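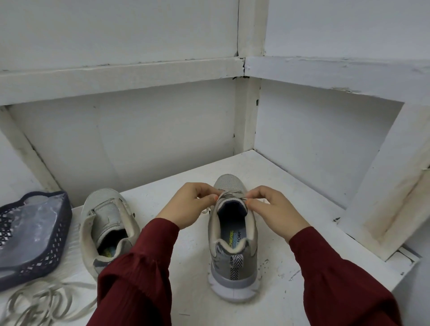
Ticket reopened by Birdie Whitlock, prep room, Kesham returns site. Same fault as before, lacing cell on line 3 drops out partway into a shift and everything with laces comes back to us by hand. Closed last time as "operator education." It's not that. Nobody on my shift touches the cell except to load it and clear it. When it's down we do pairs the old way, on the shelf, one shoe being tied, the other still waiting on its lace. Grey Skechers today, light laces on pale mesh, and that's exactly the kind the cell chokes on. Dark laces on a light shoe, fine mostly.

Priority: was Low, changing to High. Please leave it at High.

Equipment: Drudevon lacing cell, line 3
Software: whatever Pruitt pushed in March, the screen doesn't show a version any more
Error on panel: EYELET NOT FOUND, then FEED HOLD

What happens
Shift starts OK. Cell runs. Then EYELET NOT FOUND on one shoe, retry, retry, FEED HOLD. Clear it, runs a few more, holds again. By first break we're clearing it more than loading it. Power cycle helps for a bit.

What we tried already (so please don't send the checklist again)
Wiped the lens with the cloth from the kit
Swapped the shoe cradle with the one from line 2, no change
Re-ran the teach on a pair it had already passed. Passed. Next pair of the same style failed
Lights off over the bench, lights on over the bench. Maybe slightly better off? can't swear to it

Update, Barrett Quintanilla, site maintenance
Looked at the log. 27 holds in one shift, nearly all on pale uppers with pale laces. Dark laces hardly show up. So contrast, most likely. Exposure was at 400 and I put it back to 1000 which is what is on the sticker inside the door. Don't know who changed it or if the update did. Birdie pls run the rest of the shift and note style on every hold.

Update, Birdie
Ran it. Fewer holds. Still holds on the pale mesh. Other thing, the lace tip. If the plastic tip is frayed it pushes the tip at the eyelet, misses, and calls it EYELET NOT FOUND. The eyelet is right there. Wrong error for that fault, can someone tell Drudevon. We twist a frayed tip between our fingers and it goes through, takes a second. Cell can't do that and I don't expect it to, but it should say LACE so we know to swap the lace.

Also need this on the ticket somewhere, nobody upstairs is reading the shift notes. Before the cell there were two of us lacing and one checking. Now I'm down as "cell attendant" and the hand lacing isn't in the plan at all — so when it holds, the pairs I tie count as nothing and the rate board goes red. People are skipping break to catch up. My hands hurt less on a good cell day, I will say that, I don't want it gone. I want the hand pairs counted.

Update, Barrett
Agree on the tips. Sent log plus a bag of the bad laces to Drudevon. On the rate board, not a maintenance thing but I forwarded it to planning and put the ticket number on it. The board takes its count from Clestach, and Clestach only sees what passes the cell sensor. There is a manual count screen, was switched off when line 3 went live. I can switch it back on if planning says yes.

Update, Barrett, 27 Nov 2018
Planning said yes. Manual count is on at the prep bench, one tap per pair. Taps go on the same total as the cell. Drudevon replied: lace fault and eyelet fault share one code in this version, separate code coming, no date given. They want exposure left at 1000 and a dark card behind the shoe. Cut one from the black sheet in the shop, fitted it. Ran a batch of pale mesh, one hold, and that was a bad tip.

Update, Birdie
Card is good. It slips down when the cradle tilts, needs a second clip. Manual count works but the screen goes to sleep and eats the first tap, so tap it awake THEN count. Told second shift, wrote it on tape on the bench too.

Workaround until the new code comes
Check both tips before loading. Frayed, swap the lace or put the pair in the hand pile
Two holds on the same shoe, pull it and lace by hand, don't keep clearing
Tap every hand pair
Don't touch exposure. If it reads anything but 1000 call Barrett

Status: open, waiting on vendor. Second clip — Barrett, tomorrow morning before start up.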